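Review: Troner two-finger gripper with wrist camera, as bought for the goods-in scanning desk

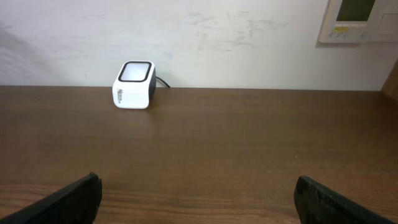

What we bought it for

The job is narrow. Small boxed parts arrive, an arm presents each label to a fixed desk scanner, and the part goes on to a shelf. We do up to 200 parts a day, so speed was low on the list. Price, spares and the cost of changing fingers were at the top.

Three suppliers quoted in March. Gritska was the cheapest on the gripper alone but charged extra for the camera mount and the cable set. Jabłońska would only sell a full cell. Troner quoted the gripper, camera and mount as one line, and that is what we ordered.

Fit with what was already there

The scanner is a white cube type with the reading window on its top face. For planning purposes that matters more than the brand. A label has to be shown face down over the window, so the arm needs clear height above the unit and a wrist that can turn the part over. Check this before you ask for quotes. Our first layout had the arm too low and Felicja Baran had to redraw it.

We kept the existing desk. Its surface has a sheen and gives a faint reflection of the scanner body. Allow for a matt mat if your vision software is fussy about that. The scanner stands near the back by the wall, with its cable running off to the right, and the approach from the front is open.

The gripper

The fingers are black and open wide enough for every box we handle except the long filter cartons. Grip is firm on card and poor on shrink wrap. Finger position repeats well enough for label reading, where a few millimetres either way makes no difference. I would not use it for assembly.

Changing a finger pair takes 15 minutes with the supplied key. The screws are small and the manual does not give a torque figure.

The camera

Both fingertips stay in view when the gripper is open, with a good stretch of desk ahead of them. Picture quality is adequate. Small print on distant objects is not readable, so do not plan to drop the scanner and read labels with this camera instead.

Costs outside the quote

Spare fingers came to 758 for the first year, in złoty, before tax. Aleksandra Pawłowska had put nothing in the budget for them. Carriage was extra. The warranty is 24 months and excludes fingers and cables – read that clause before signing.

Verdict

Good value for light handling at a fixed station. Order spares with the unit.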